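So, Montag, und ich erkläre hiermit den Lappenkrieg für eröffnet. Wir haben in der Werkstatt in Flornberg EIN kleines Waschbecken und gefühlt jeden weißen Lappen der Region.

Ich wasche die ja mit der Hand, weil die Maschine bei Alva drüben immer belegt ist. Lauwarm, bisschen Gallseife, fertig. Dachte ich!

Das Problem ist das Becken. Viel zu klein. Sobald mehr als ein Tuch drin liegt, hängt die Hälfte über den Rand und man drückt und stopft und schiebt nur noch.
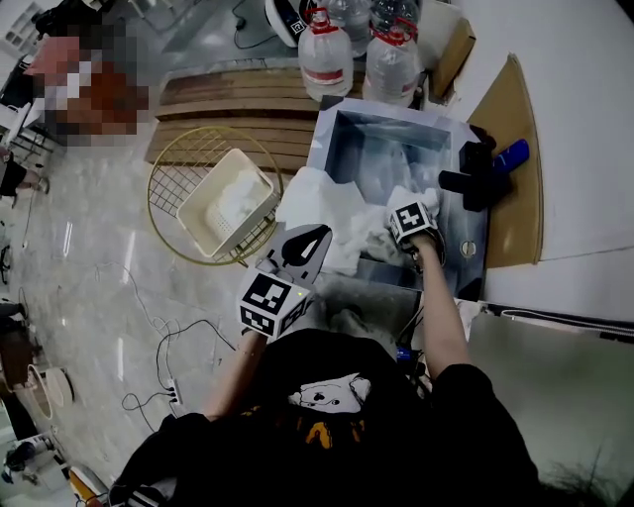 Und dann das Fusseln, Leute. Die glatten Tücher gehen ja noch, aber die flauschigen! Corina hat gesagt, die müssen vor dem ersten Benutzen zweimal durchgewaschen werden, und ich hab natürlich nicht zugehört (sorry, Corina).

Neue Regel ab heute: flauschig und glatt wird getrennt gewaschen. Flauschig nur noch zum Polieren, glatt für alles, was klebt. Und KEIN Weichspüler, die saugen sonst nix mehr, das hab ich letzten Juli schmerzhaft gelernt.

Auswringen ist übrigens auch so ein Thema. Bei den dicken drehe ich nicht mehr, ich drücke nur noch, sonst sind die nach 7 Wäschen hart wie ein Brett.
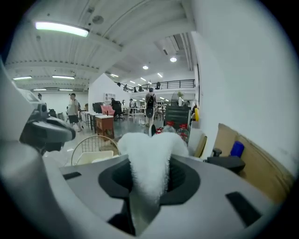
Selina Imhof: Probier mal einen Schuss Essig im letzten Spülgang, bei mir sind die danach wieder richtig weich geworden. Riecht kurz, verfliegt aber!

Oh, Essig hab ich sogar da! Wird morgen getestet, ich berichte. Und falls jemand in Kastel eine große Waschschüssel übrig hat: bitte melden, ich hol sie auch ab.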